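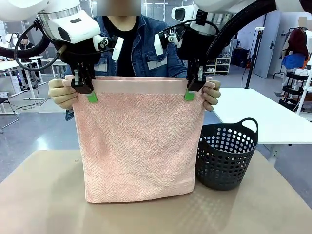
Ticket: Pink bath towels coming up too wide for the shelf
Opened by: Kanini Magesa
Assigned to: Jabari Makokha
Status: Closed

Kanini, 9:40 am
The new pink bath towels won't sit on the Flekmont shelving once they're folded. I'm folding in half, in half again, then in thirds, same as the old white ones. They stick out past the front edge and the door catches. The hem band also ends up on the inside on some and the outside on others, so the pile leans.

Jabari, 10:15 am
What size are they? Also check whether you're picking them up by the hem band or by the long side.

Kanini, 10:50 am
The label on the shelf says 29 cm deep. My folded towel is 13 cm wide on some and 16 on others, but too long whichever way I turn it. I've been picking them up however they come out of the basket.

Jabari, 11:30 am
That would explain the leaning pile. Try this with one towel:

1. Hold it up by the two top corners, hem band along the top, and let it hang straight down to the table.
2. Check the band is level. If one corner is lower, the fold will be crooked all the way through.
3. Bring the bottom hem up to the band and lay it flat.
4. Fold the sides in so they meet in the middle, then fold in half along that line.
5. Fold in thirds from the band end, and put it on the shelf with the rounded edge facing out.

Smooth the chevron weave with your hand before step 4 – it holds a crease if you don't.

Kanini, 1:05 pm
Did six. Five fit and the door shuts. The sixth is still too long.

Jabari, 1:20 pm
Lay the sixth over one of the others before you fold it. It may be a bath sheet from the Peton order that got mixed in.

Kanini, 1:45 pm
Yes, it's longer at the bottom. I've moved it to the top shelf with the blankets. Will go through the rest of the laundry on Sunday.

Jabari, 2:10 pm
Good. Closing this one. Reopen it if any more long ones turn up.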